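Snack Station Checklist, Sedgwick Hall
Spring walk-through with comments
Checked by Dorottya Gál, Wednesday, 3:15 p.m.

What a great little station this has become! I went through the full list before the after-school group came in and left comments under nearly every item, because I know some of you like to read them (and the rest can skip to the follow-up list).

1. Hand sink
Soap: yes
Paper towels: yes, full roll plus a spare
Hot water: OK
Comment: The low step stool is a huge improvement. Even the smallest kids can reach the faucet now. Please keep the rubber feet on it, one was sitting on the windowsill.

2. Refrigerator
Temperature: 38 F
Thermometer in place: yes
Opened containers dated: two not dated
Comment: Love the new masking tape and marker hanging from the handle. Two yogurt tubs had no date and went in the trash. The door seal has a small split near the bottom hinge. It still grips a sheet of paper, so this is a watch item.

3. Dry storage
Everything off the floor: yes, lowest shelf is 6 inches up
Signs of pests: none
Oldest stock in front: mostly
Comment: Terudau shelving is holding up beautifully. The 15 sealed bins are all labeled on the short side, so you can read them without pulling anything out. Crackers from May were behind newer ones. I swapped them.

4. Allergy board
Posted at adult eye level: yes
Matches the current sign-in sheet: yes, all 32 children checked
Emergency contacts current: one missing
Comment: Wonderful work here. The color stripes make it so quick to read!

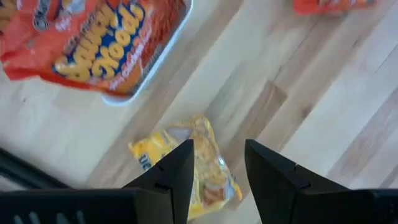 5. Packaged snacks and labels
Ingredient lists kept with the food: yes
Packages intact: yes
Comment: Labels are my favorite part of the whole walk-through, and I could talk about them all day. Recipes change, so a snack that was fine last fall needs a fresh read each time a new case comes in. Keep food in the bag it came in until serving time. A big red-orange bag with yellow lettering is easy to spot from across the room, but the front tells you very little, so turn it over and read the small print. For the Rultton rice cakes, the ingredient list is only on the outer carton. Cut out that panel and tape it inside the bin lid.

6. Serving surfaces and trays
Wiped before service: yes
Trays free of cracks: one cracked, removed
Sanitizer strength tested: yes
Comment: The Allodeo test strips are terrific and take seconds. Write the result on the log right away. I found 17 entries for the month and two blanks.

7. Exits and floor
Path to the side door clear: yes
Mat lies flat: no, curls at one corner
Comment: Somebody will catch a toe on that mat. Flip it over for now and I'll bring double-sided tape.

Follow-up
Date every opened container
Missing emergency contact: call the family before Wednesday's session
Door seal: look again next month
Mat corner: D. Gál
Blank log entries: leave them blank, please don't fill them in afterward

Overall result: pass, with follow-up. Thank you all, I really enjoyed this one!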